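로봇 그리퍼로 CPU를 다루는 셀, 작업 기준서에 어디까지 써야 하나요?

분류: 자동화 > 현장 규칙·표준
등록일: 10/14/18

flidorell_cell

데스크톱 PC를 분해하고 재조립하는 로봇 셀의 작업 기준서를 쓰고 있습니다. 사내에서는 Flidorell이라고 부르는 과제입니다. 로봇이 CPU를 고정 지그와 메인보드 사이에서 옮기는 공정인데, 지금까지는 담당자가 말로 전달하던 규칙을 문서로 만들라는 지시를 받았습니다.

안전 쪽은 위험성 평가를 따로 했고 그 문서가 있습니다. 제가 막힌 곳은 부품을 다루는 규칙입니다. 그리퍼 손가락으로 CPU 옆면을 잡는 방식이고, 작업 중인 모습을 올립니다. 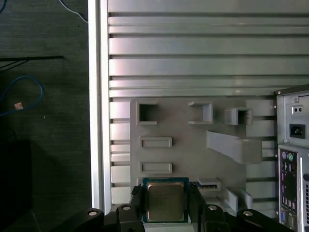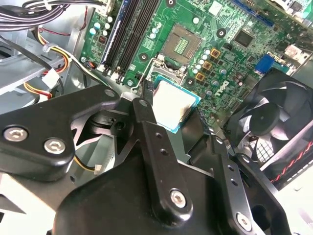
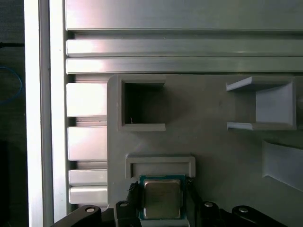 현재 초안

파지: CPU는 마주 보는 옆면으로만 잡는다. 뒷면 접점과 소켓 핀에는 손가락이 닿지 않게 한다.
속도: 소켓이나 지그 슬롯에 접근하는 마지막 구간은 초당 8mm로 제한한다.
손가락: 최대 700회 파지 후 접촉면을 점검하고, 닳았으면 교체한다.
기록: 파지 실패와 비상정지 기록은 90일 보관한다.
정전기: 작업자는 손목 스트랩을 착용한다.

궁금한 점을 적습니다.

먼저 정전기 항목입니다. 사람 쪽 규정은 있는데 로봇 쪽은 한 줄도 없습니다. 그리퍼 손가락과 지그 판에도 접지 기준을 써야 하는지, 쓴다면 재질로 쓰는지 측정값으로 쓰는지 모르겠습니다.

다음으로, CPU 윗면에 써멀 그리스가 남아 있는 경우가 있습니다. 닦고 나서 잡으라고 할지, 잡는 데 지장이 없으면 그냥 진행하라고 할지 팀 안에서 의견이 갈립니다.

마지막으로, 잡은 채로 멈췄을 때입니다. 소켓 위에서 정지하면 작업자가 손으로 빼도 되는지에 대한 규칙이 없습니다. 지금은 사람마다 다르게 합니다.

참고한 양식은 Varovent 쪽에서 받은 일반 조립 셀용 문서인데 전자부품 항목이 거의 비어 있습니다. 비슷한 문서를 써 보신 분의 의견을 부탁드립니다.

veten라인담당
채택된 답변

Veten 라인에서 보드 검사 셀 기준서를 쓰고 개정한 적이 있습니다. 질문 순서대로 적겠습니다.

정전기

로봇 쪽도 써야 합니다. 정전기 관리 구역은 부품에 닿는 것을 전부 관리 대상으로 보는 것이 기본이고, 로봇 손가락도 부품에 닿습니다. IEC 61340-5-1을 구해서 보시면 관리 프로그램을 어떻게 구성하는지 틀이 나와 있습니다. 한계값은 그 문서와 회사 품질 부서 기준에서 가져오시고 게시판에 올라온 숫자는 쓰지 마세요.

재질 이름만 쓰면 부족합니다. 검은색 수지라고 다 도전성은 아니고, 같은 이름으로 팔리는 자재도 등급에 따라 다릅니다. 저희는 이렇게 나눠서 썼습니다.

- 부품 접촉부(손가락, 패드): 승인된 자재 목록에서만 선택. 교체할 때마다 접지점까지 저항 측정, 측정값 기입.
- 지그: 부품이 닿는 면을 도면에 표시하고 그 면을 측정. 출력물로 만든 지그는 재출력하면 새 지그로 취급해 다시 측정.
- 로봇 본체와 작업대: 공통 접지점을 명시하고 정기 점검표에 포함.

출력물 지그를 쓰신다면 두 번째 줄을 꼭 넣으시기 바랍니다. 필라멘트를 바꾸고 측정을 안 한 경우가 저희 쪽에 있었고, 감사에서 지적받고 나서야 알았습니다.

써멀 그리스

저는 닦고 진행하는 쪽입니다. 윗면에만 있으면 옆면 파지에는 당장 영향이 없겠지만, 그리스가 가장자리를 넘어가면 손가락에 묻고 그다음 부품으로 옮겨 갑니다. 소켓 안에 들어가면 처리하기가 훨씬 번거롭습니다.

문구는 "잔여물이 있으면 닦는다"보다 판정 기준을 주는 편이 낫습니다. 예를 들어 "히트스프레더 가장자리와 기판 노출부에 잔여물이 없을 것"이라고 쓰고, 합격과 불합격 견본 사진을 붙입니다. 윗면 가운데 얼룩까지 허용할지는 다음 공정이 무엇인지에 따라 정하면 됩니다. 재조립 후 쿨러를 바로 얹는다면 윗면도 전부 닦아야 합니다.

닦은 뒤 용제가 마를 때까지 대기하는 시간도 정해 두세요. 저희는 90초로 했습니다. 용제 제품이 바뀌면 다시 확인합니다.

잡은 채 정지

가장 먼저 고쳐야 할 항목으로 보입니다. 저희 순서는 다음과 같습니다.

- 정지 원인을 화면에서 확인하고 기록한다. 그 전에는 재시작하지 않는다.
- 그리퍼가 부품을 잡고 있는지 눈으로 확인한다. 손은 넣지 않는다.
- 교육받은 작업자가 저속 수동 모드로 소켓 면에서 수직으로 빼낸다. 옆으로 움직이는 것은 금지.
- 소켓 밖의 정해진 위치에서 받침 트레이를 대고 그리퍼를 연다.
- 해당 CPU와 소켓은 육안 검사를 마칠 때까지 보류 처리한다.

소켓 위에서 그리퍼를 열면 CPU가 핀 위로 떨어집니다. 그래서 그리퍼 개방 명령은 정해진 위치 밖에서는 비밀번호를 요구하도록 해 두었습니다. 전원이나 공압이 끊겼을 때 그리퍼가 잡은 상태를 유지하는지 풀리는지도 제조사 설명서에서 확인해 기준서에 한 줄로 적으세요. 풀리는 방식이라면 위 순서가 달라집니다.

사람이 손을 넣어야 하는 경우는 부품 규칙이 아니고 안전 문서의 영역입니다. 에너지 차단 절차 번호만 참조로 걸고 본문을 복사하지는 마세요. 한쪽만 개정되면 서로 다른 말을 하게 됩니다.

ridgeway_정비

손목 스트랩만 차면 됩니다. 저희 Ridgeway 정비실은 사람 손으로 오래 작업했는데 CPU가 정전기로 죽은 적은 없습니다. 로봇 접지는 제조사가 다 해서 나오니까 따로 쓸 필요 없다고 봅니다.

손가락은 횟수로 관리하는 것보다 그냥 미끄러지기 시작하면 바꾸면 됩니다.

 댓글 veten라인담당: 본체 접지와 손가락 끝 접지는 별개입니다. 손가락은 대개 사용자가 만들어 붙이므로 제조사가 보증하지 않습니다. 그리고 정전기 손상은 바로 고장으로 나타나지 않는 경우가 있어서 죽은 적이 없다는 것만으로는 판단하기 어렵습니다.

 댓글 ridgeway_정비: 손가락을 자체 제작한 경우라면 맞는 말씀입니다. 저는 기성품 기준으로 썼습니다.

늦은밤PLC

정전기는 위 답변으로 충분해 보여서 초안의 나머지만 봤습니다.

속도 제한은 속도만 쓰지 말고 어디서부터인지 같이 쓰세요. "마지막 구간"이라고만 되어 있으면 프로그램 짜는 사람이 각자 정합니다. 소켓 면에서 몇 mm 위인지, 지그는 슬롯 입구에서 몇 mm 앞인지 따로 적어야 합니다. 소켓과 지그는 공차가 다르니 같은 값일 이유가 없습니다.

접촉력 상한이 빠져 있습니다. 느리게 가도 걸린 채로 계속 밀면 핀이 휩니다. 상한을 넘으면 멈추고, 같은 자리에서 자동으로 재시도하지 않는다고 쓰시면 됩니다.

소켓 레버 상태도 확인 항목에 넣으세요. 레버가 완전히 열렸는지, 접근 경로에 케이블이 없는지를 시작 조건으로 두면 됩니다. 케이스 안 전원선은 모델마다 위치가 다릅니다.

파지 횟수는 어디서 세는지도 정해야 합니다. 프로그램 카운터는 컨트롤러를 초기화하면 날아가는 경우가 있습니다. 손가락마다 번호를 매기고 교체 대장과 맞추는 방식을 권합니다.

 댓글 flidorell_cell: 감사합니다. 접촉력은 로봇 설정에는 들어 있는데 문서에 옮기지 않았습니다. 구간 정의와 함께 넣겠습니다. 정지 절차는 veten라인담당 님 순서를 기본으로 해서 11월 개정판에 반영할 예정입니다. 그리퍼가 전원 차단 시 잡은 상태를 유지하는지는 설명서를 확인한 뒤 다시 댓글 남기겠습니다.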